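Reserving a Shared Workroom at the Rustmont Center

These instructions apply to all tenants and registered groups that use the shared workrooms on the ground floor of the Rustmont Center. They replace the printed sheet issued in May and take effect on Thu 1 June.

Before You Begin

You will need your tenant number and the access card issued to your group. Cards from the Boleck Street building do not open the Rustmont doors and must be exchanged at the front desk. Allow one full business day for the exchange.

Choose a Room

The Ayala Room seats 40 people and has a fixed projection screen. The smaller workrooms seat four and may be reserved by a single tenant. Food is permitted in the Ayala Room only. Covered drinks are permitted everywhere.

Submit the Request

1. Sign in to the Tetusari booking page with your tenant number.
2. Select the room, the date and the start time. Reservations are made in blocks of 60 minutes.
3. Enter the name of the group as it appears on the lease. Requests under any other name are returned.
4. State whether the tables are to be moved. Tables in the smaller workrooms may be placed together but may not be taken into the hallway.
5. Select Submit and wait for the confirmation message. A request without a confirmation does not hold the room.

Change or Cancel a Reservation

Open the confirmation message and follow the link marked Manage. Changes to the start time are accepted until noon on the preceding business day. After that time, call the front desk at extension 340. Groups that miss two reservations in one month will be asked to book by telephone for the remainder of the month.

Set Up the Tables

Bring the two sections together so that the edges meet along their full length, then lock the casters on both. Check that the surface is level across the seam before placing anything on it. Cords should be run along the wall and should not cross the doorway. 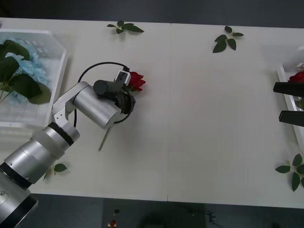 Leave the Room

Wipe the tables, return the chairs to the rack and turn off the lights. Report any damage to the front desk before you leave the building. Items left behind are held at the desk until the end of the following week.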